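Varar gripper trials: March progress report

Hello from the bench! We're past the setup stage and into the part I've been looking forward to, so this one is longer than last time.

Where we are

You funded us to compare two hand-held grippers, the Trikholm and the Lurico, and tell you which one we should build more of. The plan calls for 100 recorded runs on each. The Trikholm is finished, plus 18 extras I did while retuning the camera exposure, so 118 in all. The Lurico is at 51. It started late (the first set of finger mounts came back with the holes too tight, and I spent two evenings with a hand drill) but it's moving along nicely now.

What I'm seeing so far

Opening width matters more than I guessed in the proposal. Both tools pick up the small blocks fine. With mugs and the fatter tubes, the Trikholm makes you line up very carefully, and my wrist was sore by the end of a session. The Lurico is more forgiving, but it's heavier at the front and I'd like to shave some weight off before we lend it to anyone.

Pads are the other big topic. I went through three kinds of rubber on the Trikholm before settling on the thin grey strip. It grips well and takes a minute to swap, though I still want a better glue.

The camera on the tool needs work too. Quick moves smear the tabletop badly while the fingers stay nice and crisp, and bright light from one side washes out pale wood. 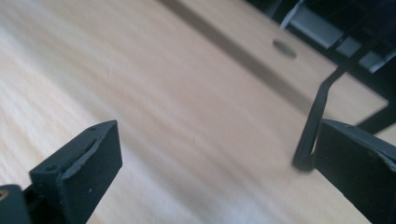
What's next

First, finish the Lurico runs. I'm doing those in the mornings, when the room is quiet.

Second, shorten the exposure and add a lamp on the darker side of the bench, then repeat a handful of Trikholm runs to see how much the blur drops.

Third, try the Chong controller. It's been sitting in its box since the parts order came in, and I'm itching to plug it in!

Money

We're under budget on printing and a little over on cables. I'd like to move the leftover printing money to a second lamp and spare pads, if that's okay with you. A quick yes by email is plenty.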